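Section 4: Draining, descaling and putting the heater back into service

Read this section through before you pick up a spanner. The leaflet packed with the Sivex 36 says the job can be done "in minutes". Allow an afternoon the first time, and don't start it on a day when somebody is expecting hot water for supper.

4.1 Do you need to do it at all?

The maker's leaflet says every heater should be descaled once a year. We are not convinced. In a soft water area, a yearly descale mostly sells descaler. In a hard water area a year may be too long, and the leaflet has nothing to say about that either.

Go by what the heater does:

- It takes noticeably longer to warm up than it did when new.
- It rumbles or pops while heating.
- White flakes turn up in the tap filters.
- The safety valve drips after the heater has switched itself off.

One of these alone proves little. A dripping valve may only be a worn washer. If you have two or more, carry on. If you have none, drain a jugful from the bottom of the tank, look at what comes out, and leave the rest for another year.

4.2 What you will need

- Adjustable spanner and a flat screwdriver
- Garden hose long enough to reach a drain lower than the heater
- Two buckets
- Rubber gloves and eye protection
- Citric acid powder, 300 g
- A new tank gasket (keep one in the house; the old one seldom seals twice)
- An old towel you don't mind losing

Trotik sells a "complete care kit" for this heater. It holds a sachet of descaler, a gasket and a sponge. The gasket is the right one. The sachet is citric acid, by its own label, and you can buy the same thing loose for a good deal less. The sponge is a sponge.

CAUTION: Never mix descaler with bleach or any cleaner that contains bleach. The fumes are dangerous. Rinse out any bucket that has held bleach before you use it here.

4.3 Switching off and draining

1. Switch the heater off at the wall isolator. The button on the front panel only puts it on standby, whatever the wording beside it suggests.

2. Check with a tester that the supply is dead. Do not rely on the front light, which goes out on standby as well.

3. Leave the tank to cool overnight. The leaflet allows two hours. After two hours the water in a full tank can still scald.

4. Close the cold inlet valve by turning it clockwise until it stops. If it is stiff, work it back and forth a little. Do not put a longer lever on it.

5. Open the nearest hot tap and leave it open. This lets air into the tank.

6. Push the hose on to the drain cock, fasten it with a clip, and run the other end to the drain.

7. Open the drain cock slowly, half a turn with the screwdriver. If nothing comes, scale is blocking the outlet. Close it, wait, and try again before you go poking at it with wire.

Note: A bath makes a good place to empty the hose if the heater is mounted above it. With a freestanding bath, make sure the waste is open and weigh the end of the hose down with a full bucket. Smooth rims give a hose nothing to hold on to.

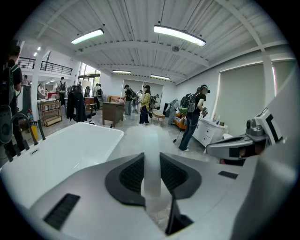
Issue 4 – page 17

8. When the flow stops, tip the last of the water out through the lower flange. Hold a bucket under it. There is always more than you expect, and it is usually brown.

4.4 Descaling

1. Undo the flange bolts in a cross pattern, a little at a time, and lower the heating element out on its plate. Note which way up it was.

2. Knock off the thick scale with your gloved hand or a wooden spoon. Do not use a screwdriver or a wire brush, as scratches in the coating are where rust begins.

3. Dissolve the citric acid in a bucket of warm water and stand the element in it, keeping the electrical terminals well clear of the liquid. Leave it until the fizzing stops.

4. Scoop the loose scale out of the tank by hand. It need not be spotless. A thin film on the wall does no harm, and some fitters will tell you it protects the metal. We have never seen that shown one way or the other.

5. Look at the anode, the rod fixed beside the element. If it is thinner than a pencil or eaten down to the wire, fit a new one.

Zarkia offers a magnetic collar that clips to the inlet pipe and is said to do away with descaling altogether. We fitted one to a test heater in June and left its neighbour without. When both were opened, we could not tell which was which. Two heaters prove nothing much, but we would want to see something better than the box before paying for another collar.

4.5 Refilling

1. Wipe the flange face clean and dry. Fit the new gasket without grease or sealant.

2. Put the element back the same way up and tighten the bolts in a cross pattern. Firm is enough. Overtightening squashes the gasket and causes the very leak you were trying to prevent.

3. Close the drain cock and remove the hose.

4. With the hot tap still open, open the cold inlet. The tap will spit and cough, then run steadily. Let it run until the water is clear and has no sour taste of citric acid.

5. Close the tap. Dry the flange with the towel and wait half an hour. If you find any damp, put it right now.

WARNING: Do not switch on until water has run steadily from the hot tap. An element that heats in air will burn out, and the guarantee does not cover it. The element is rated at 2000 W and needs very little time to ruin itself.

6. Switch on at the isolator and set the dial to the middle. Look at the flange again once the tank is hot.

4.6 Fault messages after refilling

E1 – Sensor not seated. Switch off at the isolator and push the probe fully into its pocket.

E3 – Heating in air, or the heater thinks so. Switch off at once and repeat 4.5 from step 4.

911 – Not listed in the maker's leaflet. In our experience it appears when the power comes back with the front button held in. Switch off at the isolator, wait, and switch on again. If it returns, the control board needs looking at by an electrician.

The leaflet's advice for every other message is to call the service line. Try switching off and on first, as that is what the service line will ask you to do.

4.7 Keeping a record

Write the date and what you found on the inside of the cover in pencil. After two or three entries you will know how often your own water calls for this job, and you can ignore the sticker on the front. The "smart reminder" on later models counts days since it was last reset. It does not measure scale, and it will nag at you just the same if the heater has been switched off all winter.

Section 5 deals with the safety valve and the expansion vessel.

Majimbun Household Guides | Contact us | Text last revised December 8, 2021 | © Majimbun, all rights reserved | Back to top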